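Estuches de cremallera para piezas sueltas: notas de uso

Llevo desde junio guardando en estuches blandos todo lo que antes acababa en el fondo de un cajón: adaptadores, memorias, gomas, tornillos de repuesto, cables cortos. El criterio de partida era simple. Cada estuche corresponde a una tarea y no a un tipo de objeto, de modo que el de dibujo puede llevar una memoria USB y el de electrónica una goma de borrar si hacen falta ahí.

El reparto se hace sobre una mesa despejada, con el estuche al fondo y lo que toca guardar delante, separado. Una superficie blanca ayuda bastante con las piezas negras y bastante poco con las blancas.

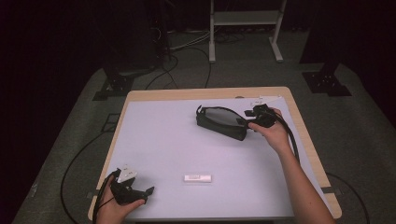

Kai Wiegand
Redactor y responsable de la sección de orden y taller

El estuche alargado negro es el formato que más he usado. Cabe tumbado en un cajón de poca altura y, al ser blando, admite que el contenido no esté perfectamente alineado. Tiene dos inconvenientes. El primero es que no se sostiene solo en vertical, así que en una estantería necesita vecinos. El segundo es que una pieza pequeña, del tamaño de una goma, se desplaza siempre hacia un extremo y hay que buscarla con los dedos.

Probé tres maneras de corregir lo segundo. Una bolsita interior con cierre a presión: funciona, pero añade un paso y al cabo de unas semanas se deja de cerrar. Un separador de cartón: se dobla. Una banda elástica cosida al forro: es la que se ha quedado, aunque coserla en un estuche estrecho es incómodo y conviene hacerlo con aguja curva.

El modelo Drulen que compré primero tenía 31 cm de largo y resultó excesivo para piezas sueltas. Ahora lo reservo para reglas y limas. Para el resto uso los Ukari, más cortos, con un lado de malla. La malla permite comprobar el contenido sin abrir y, a cambio, deja pasar el polvo y las puntas finas. Las brocas de menos de 2 mm no deberían ir ahí.

Sobre las cremalleras, unas observaciones. La causa más frecuente de atasco en mi caso es la tela interior: cualquier cinta o lazo que cuelgue hacia la abertura termina entre los dientes. Antes de cerrar, paso un dedo por dentro siguiendo el borde. Los hilos sueltos junto a la cinta se cortan a ras con tijera pequeña, nunca se tira de ellos – el ribete puede empezar a abrirse por ahí. Si el cursor va duro, grafito de lápiz blando en ambos lados, unos cuantos recorridos y trapo seco. La cera también sirve, pero recoge pelusa.

El extremo de la cremallera merece atención aparte. Cuando la cinta se curva sobre sí misma, el último tramo trabaja torcido y el cursor roza. En los estuches de malla ocurre más, porque el tejido apenas da rigidez. Sujetar el ribete con una mano y tirar en la dirección de la curva, sin levantar, reduce el esfuerzo.
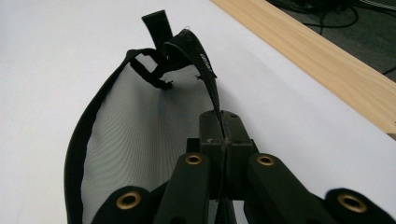
Wiroj Siriwan
Yo lo del grafito lo dejé de hacer en los de malla, me manchaba todo lo que metía dentro. Uso jabón seco, una pastilla gastada, y lo repaso cada 20 usos o cuando me acuerdo. En cuanto a los lazos interiores, los corto directamente y quemo un poco la punta. ¿Tú los conservas para algo?

Los conservo en los estuches que cuelgo por dentro de la puerta del armario; en los demás no tienen función y probablemente acabe cortándolos también. El jabón lo probaré en el próximo. Queda pendiente revisar el de los adaptadores, que lleva varias semanas sin cerrar del todo.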